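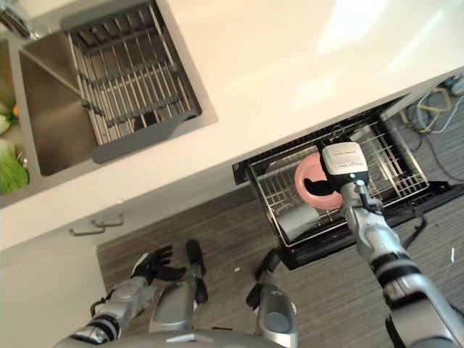

**Kitchen walk-through: sink, counter and dishwasher area**
Unit: Skurkville, ground floor kitchen
Checked: Tuesday, morning, in May
Previous list: February
Form used: Pillai general kitchen list, 4 pages, with the gas section taken out

Marks: OK / Fix / Watch / N/A. "Watch" means it passes today and gets looked at again on the next visit. Comments are under the item they belong to. Where a comment says "see old list," the February sheet is in the binder on top of the fridge.

## 1. Sink

- [x] Basin free of cracks, dents and rust — **OK**
- [x] Drain runs clear with the tap full open — **OK**
- [ ] Strainer in place and seated flat — **Fix**
- [x] Tap shuts off fully, no drip after one minute — **OK**
- [x] Hot water reaches the tap within a minute — **OK**
- [ ] Sealant around the rim unbroken — **Watch**

Comments: The stainless steel is in good shape. There are brushed-finish scratches from normal use and no pitting. The strainer that was there in February has been replaced with one a size too small. It tips when water hits it and food gets past. Get the larger one.

Sealant is whole but starting to lift at the back for the length of a thumb. Press a dry paper towel along it after a full sink of dishes. If the towel comes up damp from underneath, cut it out and redo the back run. Don't lay new sealant over old.

## 2. Dish rack in the sink

- [x] Rack sits steady and doesn't slide when loaded — **OK**
- [x] Wire rods straight, no sharp ends — **OK**
- [x] Gray end pieces tight on the rods — **OK**
- [ ] Undersides of end pieces clean — **Fix**

Comments: The rack leaves part of the basin open, and that works for rinsing. Keep it to the one side. With the rack in the middle, water from the tap bounces off the rods and onto the counter.

The plastic ends hold water underneath. There was a brown film on both. Lift the rack out once a week, turn it over and scrub with a bottle brush. This was on the old list too and was marked as done, so either it was missed or it comes back faster than expected. Going to "weekly" from "monthly" on the cleaning sheet.

Knives do not go in the rack. They get washed, dried and put away by the person holding them.

## 3. Counter

- [x] Surface clean, no cuts or burns deeper than a fingernail — **OK**
- [x] Front edge smooth, nothing lifting — **OK**
- [x] No electrical items or cords within reach of the sink — **OK**
- [ ] Food kept apart from dirty dishes — **Watch**
- [x] Clear space next to the dishwasher for setting things down — **OK**

Comments: White counter shows everything, so it gets wiped a lot and it looks it. No complaint there. The cord that ran behind the tap in February is gone.

Leafy greens are being set down right beside the sink while dishes are handled. Unwashed greens should be in a bowl or on a tray, and they shouldn't be within splash distance when plates are being rinsed. Wash the greens first, put them away, then do the dishes. If both have to happen together, move the greens to the other end of the counter. Same goes for fruit.

The hard part is that the sink end is where the groceries get unpacked. Worth trying a tray on the table for a few weeks.

## 4. Cabinet fronts and handles

- [x] Doors and drawers close fully and stay closed — **OK**
- [ ] Handles tight — **Fix**
- [x] Fronts clean, no swelling at the bottom edge — **OK**
- [x] Nothing stored under the sink that shouldn't be — **OK**

Comments: One of the bar handles turns slightly when pulled. It's the screw on the inside. Tighten by hand with a screwdriver, not a drill; the last one that was drilled stripped the hole. If it won't bite, use a longer screw from the jar.

The cabinet fronts are white and the paint or coating is sound at the bottom, where water damage starts. Under the sink: dish soap, sponges, one bucket. Drain cleaner has been moved to the locked shelf as asked.

## 5. Dishwasher drawer

- [x] Drawer slides out and back without catching — **OK**
- [x] Drawer stays put when fully open — **OK**
- [x] Rack tines straight, coating whole — **OK**
- [ ] Seal clean and flexible all the way around — **Watch**
- [ ] Filter clean — **Fix**
- [x] No leak on the floor after a full cycle — **OK**
- [x] Child lock works — **OK**
- [x] Detergent stored above shoulder height — **OK**

Comments: The filter had labels in it, plus rice and a bread bag clip. Rinse it under the tap and use an old toothbrush on the mesh. A Nistness filter brush was ordered last year and never turned up, and the toothbrush does the same job.

The seal has a stiff spot at one corner. Not leaking. Wipe it with a damp cloth and leave the drawer open a hand's width overnight for a week, then feel it again. If it hasn't softened, order a new seal. Write the model number in the binder before ordering because there are two sizes.

Cycle counter read 2,364. Enter that on the front page of the binder.

### Loading

- [ ] Mugs and bowls face down or tilted so water runs off — **Watch**
- [x] Nothing sticking out past the rack when the drawer closes — **OK**
- [x] Heavy pieces put in one at a time — **OK**
- [x] No wooden spoons or boards — **OK**

Comments: Mugs get laid on their sides near the front of the rack. They come out with a puddle in them, and they roll into the next thing when the drawer is pushed shut. Stand them upside down between the tines, leaning a little. Bowls go in at an angle with the inside facing the spray. A bowl with a dark interior needs a second look before it goes back on the shelf. Dried egg or oatmeal hardly shows against it — run a finger around the bottom.

Scrape, don't rinse. Most of what's in the filter would have gone in the bin if plates were scraped first.

## 6. Floor and walking space

- [x] Floor dry — **OK**
- [x] Planks flat, no raised edges — **OK**
- [ ] Mat in front of sink has a grip backing — **N/A**, no mat in use
- [x] Room to pass when the dishwasher drawer is open — **OK**
- [ ] Drawer closed when nobody is loading or unloading — **Fix**

Comments: Measured 920 mm of clear floor with the drawer all the way out. That's enough for one person to get past, and tight for one person carrying a pot. The rule stays as it was: if the drawer is open, you're at it. If you walk away, push it in first. It was found open with no one near it on this visit and also in February.

The gray wood-grain floor hides water well. A wet patch beside the dishwasher can't be seen from standing height under the evening lights. Wipe the floor in front of the drawer after unloading even if it looks dry.

No mat is fine. If somebody wants one, it needs a rubber back and it can't reach as far as the drawer.

## 7. Cleaning supplies

- [x] Cloths changed daily — **OK**
- [x] Separate cloth for the floor — **OK**
- [ ] Sponges dated — **Fix**
- [x] Spray bottles labeled — **OK**

Comments: Sponges should have a start date on the packet. None did. The Dronia spray is nearly out. It can be refilled from the big bottle, but the label is coming off the small one, so write a new label before refilling. No mixing with anything that has bleach in it.

## 8. Water temperature

- [x] Hot tap below scalding — **OK**
- [x] Cold tap runs cold — **OK**

Comments: Let the cold tap run for 30 seconds before filling a kettle on Monday mornings or after any long weekend. The line to this kitchen is a long one and the first water tastes flat.

## To do

| Item | What | When |
|---|---|---|
| 1 | Larger strainer | This week |
| 2 | Scrub rack ends, update cleaning sheet | This week |
| 4 | Tighten loose handle | Today |
| 5 | Clean filter | Today |
| 5 | Recheck seal corner | After one week |
| 6 | Drawer rule — put the note back up at eye level | Today |
| 7 | Date the sponges, relabel the spray | This week |
| 1 | Paper towel test at the back of the sink | Next full wash |

Handle and filter were both done before leaving. The handle took the old screw. The note about the drawer was behind the fridge and needs to be printed again.

Carried over from February and still open: spare bulb for the light over the sink.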